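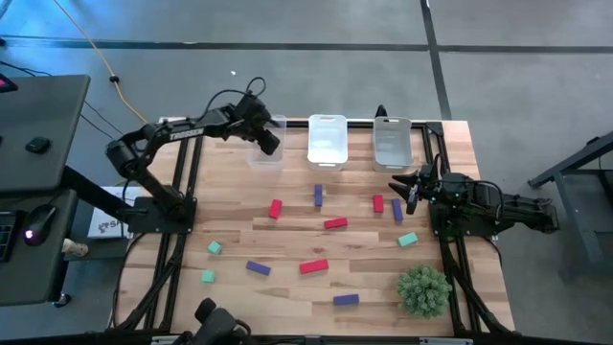 Block sorting, three bins, one table. Red, blue and teal still to go in.

BLOCKS AND BINS -- the sorting table at Kiltelach

Quick one this month as the newsletter is going out tonight and I've still got the hall rota to type up.

The sorting table is back for August, Monday mornings from half nine, in the long room at Kiltelach. Same idea as the spring. Coloured blocks get spread out over the tabletop, bins go in a row along the far side, and you put the colours where they belong. Little ones tend to go for red first. Grown-ups stand behind and say "what about that one" until they can't bear it and do it themselves.

We've kept to clear-ish plastic bins. The painted tins from Crenshaw looked lovely but you couldn't see what was in them, so half the fun went, and they made an awful racket when anything got dropped in from a height. With see-through sides the children can check their own work. The handled ones are easier to carry back to the cupboard too. If you have any spare at home, shoebox size or near enough, lids not needed, please bring them along.

Blocks. We should have 114 in the big bag. Last count was almost that, but a few have gone home in pockets (it happens, no questions asked, just pop them in the tray by the door). Please don't tip the whole bag out at once. A handful on the table at a time is plenty. Too many and they end up in a heap and it's just digging, not sorting. Spread them well apart, turn them all ways, some straight and some on the skew, so there's a bit of looking to do before anyone starts grabbing.

A few things people have asked --

Teal and blue. Yes they are different. Yes it is hard. Our blue is a bit on the purple side, which helps if you put one of each next to each other first. Under the old strip light they were nearly impossible and we had a proper row over it in the spring. By the window is better, so please dont push the table back against the wall.

Does it have to be colour? No. Pevside do theirs by length, shortest to longest, and then build a wall with the lot. Have a go at that in the second half if the colours get too easy. You can also do patterns, red blue red blue, along the front edge.

How long? We run 15 minutes a turn, then swop. Anyone who wants another go joins the back of the queue. Older ones can be timed if they like that sort of thing, but keep it friendly.

Age? From 2 up, with an adult staying close.

Tidying. Blocks back in the bag, bins stacked inside each other, wipe the tabletop with a damp cloth and dry it straight after. It's a nice wooden top and we would like it to stay that way. No squash on it please, drinks are at the hatch.

The Plada group want to borrow the blocks for their open afternoon, so if you're last out on Monday leave the bag on the shelf by the kitchen and NOT in the cupboard, they haven't got a key.

Wanted: 2 more pairs of hands for setting up, from nine o'clock. Kettle will be on. Put your name on the sheet in the porch or reply to this newslettter.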